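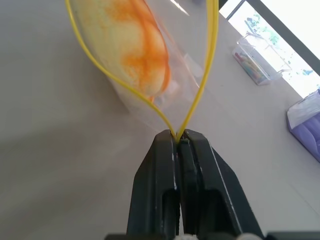

So what does Pliltetik do?

We help people who are about to lose their home or their land to a big building project, and we do it for free. Most of the folks who call us have gotten a letter from a utility, a highway agency or a developer, and the letter says something like "we intend to acquire your property." We read the letter with them, explain what it means, and if there's a case to make, we go and make it.

I'm Rania Metwally, and I started Pliltetik with my friend Imani Urio after the Brosedel reservoir was approved. We'd both been working at bigger law offices in Uststead, doing contracts mostly, and in our lunch hours we kept ending up at the same public meetings. People were standing up with offers in their hands that they didn't understand (I'd been a lawyer for ten years and I had to read a couple of them twice!). Some had already signed. The offers covered the house and the lot and left out the well, the orchard, the family graves, the shared pasture that everyone used but had no paper for.

We gave up our jobs in May and moved into two rooms over the old McPhee feed store, where we still are. The stairs are steep. If stairs are hard for you, call ahead and we'll come down, or drive out to your place, which we like doing anyway.

There are 4 of us on staff now. Imani runs the court side of things and is far better than I am at staying calm in front of a judge. I handle negotiations and most of the community meetings. Our two paralegals keep the files straight, answer the phone and do an amazing amount of digging in the county land records. Old deeds are a mess around here, with boundaries that run "to the big oak" and that sort of thing, and a good afternoon in the records room can change a whole case.

What we take on: compensation claims, challenges to a taking, relocation agreements, and disputes over water or grazing access after a move. We also work with groups. When a whole road or a whole valley gets letters at once, people do much better if they sit down together before anybody answers, so we'll come out and run a meeting in your church hall or your barn or your kitchen. Coffee appreciated!

What we don't take on: divorces, criminal charges, landlord problems, or a fight with your neighbor about a fence. We get asked about the fence a lot. We keep a list of people who do that kind of work and we're happy to share it.

Our biggest case so far was for the families on the lower Brosedel road. It took three years. They'd been moved to new houses up the hill, with no farmland and a water line that hadn't been hooked up, and the agreement they'd signed was vague about who was supposed to fix any of it. We got the water connected and replacement plots for more than five households, and we're still arguing about the rest. I'd love to say it all came out right, but a couple of families had already left the county by then and we haven't been able to reach them. If you know someone who lived down there, please have them call us.

Money: we don't charge clients, and we don't take a cut of what you're awarded. We're paid for by grants and by donations from people in and near Uststead, and we don't accept anything from companies or agencies that might end up on the other side of the table.

If you've gotten a letter, don't sign it yet, and don't throw away the envelope (the postmark can matter). Bring both, plus any deed, tax bill or old survey you can find. Photos of your place are great too, especially of barns, fences and trees. Walk-ins are fine in the mornings. Afternoons we're often in court or out on somebody's porch, so leave a message and one of us will call you back.

Page last updated 3 October 2016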